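I've owed you all a post since September, when I said I'd write up how the bullying report form business was going at Pichon, and then life did what life does. So get yourself a cup of something, because I have a lot saved up and I was never any good at the short version.

For anyone new (hello!), Pichon is our middle school, the low brick one behind the ball fields. My younger kid is in seventh grade there. My older one went through a few years ago and had a rough time of it, and I've written about that before and won't do it again, mostly at the request of the older one, who is now taller than me and reads this blog. What I will say is that when it was going on, the way to report anything was to ask the front office for a sheet of paper. It was called Form 2071. I can still see the number in the corner. You filled it out at the counter, standing up, with whoever happened to be there looking over at you, and then you handed it across.

Imagine being eleven and doing that. I could hardly do it at forty-three.

Last spring the district decided to replace the paper with an app called Gristulent, where a kid can send in a report from a phone or a school laptop, with a name or without. I was thrilled. I was ready to bake somebody a cake. Then my seventh grader sat down to show me how it worked and we got as far as the third screen, where it wanted her to pick a "category of incident" from a menu that ran on and on, and half of the words were ones I'd have had to look up. She closed the laptop and said, "I'd just not tell anyone." She wasn't upset, she was just telling me. That has stuck with me for months. 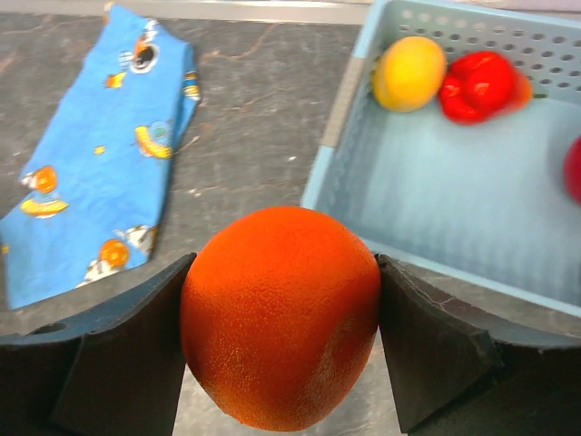
*An orange, very close up.*

So I started asking other parents, first in the pickup line and then in a more organized way, with a little survey that went home in the Friday folder. We got 94 back, and I read every one of them at my kitchen table, some of them more than once. I'd expected a lot of complaints about the app, and there were some, but what came up over and over was smaller and sadder than that. Families didn't know what happened after you pressed send. One mother wrote that her son had sent in a report and checked his email every morning before breakfast to see if anybody had answered. A dad wrote a whole page, front and back, and at the bottom he put "thank you for asking."

I took all this to Brirnura, who some of you will remember from the coat drive. They run the after-school listening room for kids in our part of the county, and they know far more about this than I do. I came in all fired up about getting rid of the app. The woman I talked to was very patient with me and let me run all the way down before she said that she'd seen good reporting systems on paper and terrible ones on very nice software, and that what the kids in the listening room talk about is whether a grown-up came and found them afterward. She asked me how long it took at Pichon. I had no idea. I'm a little embarrassed that I'd gotten all the way to her office without finding out.
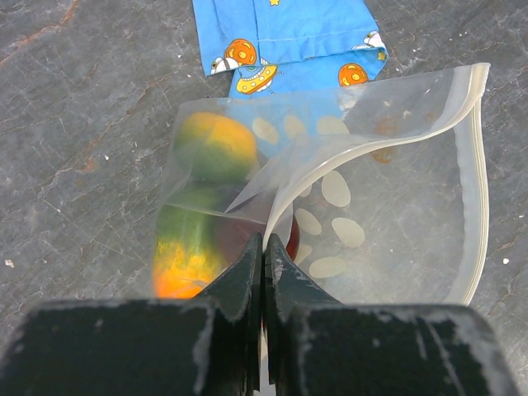
*Zip-top bag on dark gray stone.*

I did find out, and it took a few phone calls and one very long hold. The district's rule is that a report has to be looked at within two school days. Looked at, mind you. There's nothing in it about telling the child that it's been looked at. I asked the assistant principal about it (she was lovely, and tired, and eating her lunch at her desk while we talked) and she said she tries to catch each kid in person but that she's also covering the cafeteria and the bus loop, and some weeks it gets away from her. I believe her. I've watched her in the bus loop in the rain.

Then we had the parent evening. We held it in the back room at Stilo, because the school library was booked for the spelling bee, and the owner let us have the space if we promised to buy coffee, which was no hardship. I had 30 minutes' worth of notes and got through maybe a third of them. People wanted to talk! A couple of eighth graders came with their parents and spoke up, and they were better than any of us. One of them said the thing she hated most was being called out of class over the loudspeaker, because everybody knows what it means. None of the grown-ups in the room had thought of that. I wrote it on my hand because I'd lost my pen by then.

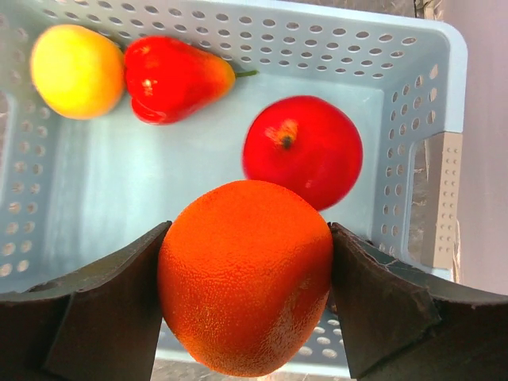
What the eighth graders were telling us, I think, is that adults look at a school from too far off. We see the assembly and the posters and the kindness week T-shirts, and it all seems to be going fine. You could say the same of that orange, I suppose, which I'd call smooth if you asked me from across the kitchen, and then up close the peel is all dimples and pits. A seventh grader's day is made up of the dimples. It's who moved their tray, and who laughed when the loudspeaker came on, and whether the bathroom by the gym is safe to use before third period. You don't get that from a menu of categories, and I'm not sure you'd get it from Form 2071 either.

By the end of the evening we'd settled on three requests, and I typed them up that same night before I could forget them. We asked for a plain box on the first screen of the app that just says "What happened?" with the menu moved to later, or left for staff to fill in. We asked that a child hear back from a real person, even if all the person can say is "I read this and I'm working on it." And we asked for no more loudspeaker, please, for anything to do with a report. Send a note, or walk down the hall.

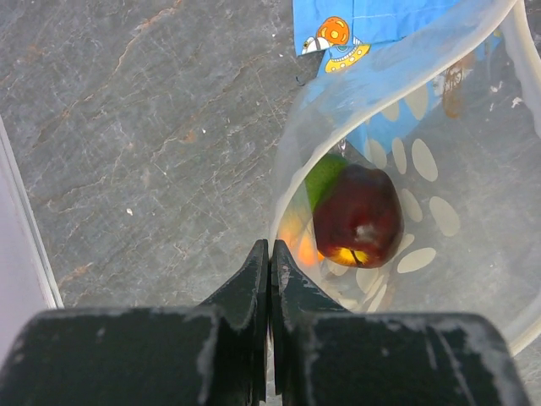
I sent the list to the principal and copied the district office, and I heard back from the principal the next morning, which I hadn't dared hope for. The loudspeaker one was a yes right away. She said she was sorry she hadn't thought of it herself. The hearing-back one is a "we'd like to," and Brirnura has offered to lend a hand with it by training a few more of the staff, so that it doesn't all land on one woman and her sandwich. The first screen is the hard one. The district has to ask the Gristulent people for changes, and those requests go in a batch, and the next batch isn't until the new year. I've asked to see the wording before it goes in. I may have asked twice.

My daughter, for the record, is doing well. She has a good group this year and has taken up the clarinet (pray for us). When I told her about the loudspeaker she said "oh, good," and went back to her cereal, and I had to go stand in the hallway for a minute.

If your kids are at a different school, I'd love to know how it works there. Is there an app? Is there a sheet of paper at the counter? Does anyone get back to them? Leave a comment or send me an email, and if you don't know the answer, ask your kid tonight and tell me what they say. I'll put up another post when we see the new wording, and I'll try very hard not to make you wait until spring for it.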